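Working Next to the Arm: What Changed in the Kitting Room at Flekitz

Project report, Work and Technology seminar
Izzati Tuhumury
September 13, 2021

Why I picked this

I worked in the kitting room at Flekitz for two summers before I ever thought of it as a topic. Kitting means you take small parts out of bins and bags, put the right ones together, and send the set down to whoever assembles the thing. It's the kind of job people forget exists (my own parents thought I was in "shipping" the whole time). Then in April the company put in a robot arm at one of the stations, and all my old coworkers started texting me about it, and I figured, okay, there's my project!

So the question I wrote on my proposal was: what does the arm change for the people in the room? My instructor told me to cut out anything about the national economy and stick to the room, and that was good advice.

How I did it

I went to the Plollville building for 14 shifts, mostly the early one, and sat on a stool by the sorting stations with a notebook. I talked to 6 people who work there, some of them a bunch of times. They asked me not to use names, so I'm going by job: four kitters, the shift lead, and the technician who looks after the arm. I also got to see the kit logs, which are kept in a program called Plomholm that is honestly pretty ugly but has everything in it.

One thing I should say up front is that I like these people. I tried to write down stuff that went against what I expected, but you should know that going in.

What the job was like before

A kitter had a pick list, a tray and a wall of parts. You learned where things hung and after a few weeks your hands just went there. On a normal shift the room put out 198 kits, and everyone knew that number because it was on the whiteboard as the target. If you were fast you could get ahead and take a slower last hour. If you were new, like me my first summer, you were behind by lunch and someone older would quietly do a few of yours.

I didn't think of that as important when I was there. It came up in almost every interview, though.

What it's like now

The arm does the repetitive picks, meaning the parts that come in the same shape every time and sit in the same spot. The kitters call it Yin, after the label on the work order it came in under, and the name stuck. People still do the bagged parts, the tangled parts, the final check, and all of the refilling. The technician told me the biggest headache is anything clear and floppy. A person looks at a plastic bag and sees what's inside it, but the camera picks up a lot of glare, and the bag never hangs the same way twice. 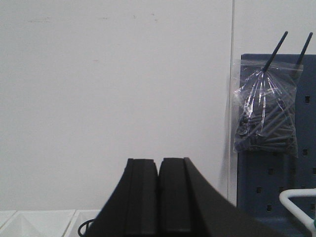 The sorting station from the wrist camera, with a bag of thin rods on the pegboard and the white trays at lower left.

The kitter who has been there longest walked me through how she'd handle rods like those. She pinches the bag from underneath with one hand so they slide up, then pulls with the other, and she can tell by feel if she's got two stuck together. It takes her no time at all. She tried to explain the feel to the technician for the better part of an hour and they both ended up laughing, but he did write down the pinching part and said he'd use it when he picked which jobs to leave with people.

That conversation was my favorite thing in the whole project. She told me later it was the first time anyone from the technical side had asked how she did something. It made me wonder how much of what kitters know never gets written anywhere!

What people liked

Wrists! Everyone mentioned wrists. Two of the kitters had been wearing braces at home, and both said their hands feel better with fewer of the same pick over and over. The shift lead likes that she can move people between stations now. One kitter has started learning to set up jobs for the arm, and he got a small raise for it, which he showed me on his phone with a lot of pride.

What people didn't like

The pace is the big one. You used to be able to speed up and slow down, and now the trays come when they come. One kitter put it this way: "I used to be tired at the end of the day, now I'm tired at the same level all day." She couldn't decide which was worse.

The refilling is also duller than the picking was. You're keeping the bins full so the arm doesn't stop, and when it does stop, a light comes on and you feel like it's your fault even if it isn't. And the helping I mentioned, where someone does a few of yours, has mostly gone away, as the work isn't split up by person anymore. The newest kitter said she's had a harder time getting to know people.

Nobody lost their job while I was doing this. Two people who left over the winter weren't replaced, though, and everybody in the room has noticed.

Problems with my project

I only saw one room in one building. The logs cover 2,000 kits from after the arm came in, but the ones from before are on paper and some are missing, so I couldn't do a fair before-and-after on speed or mistakes. I also never talked to anyone in management above the shift lead. I emailed twice and didn't hear back.

If I did it again I'd spend more time on the late shift. They have fewer people, the technician has gone home by then, and I heard they've worked out their own ways of getting the arm going again after it stops. The early shift kitters had plenty of opinions about that, and I'd like to go see it for myself.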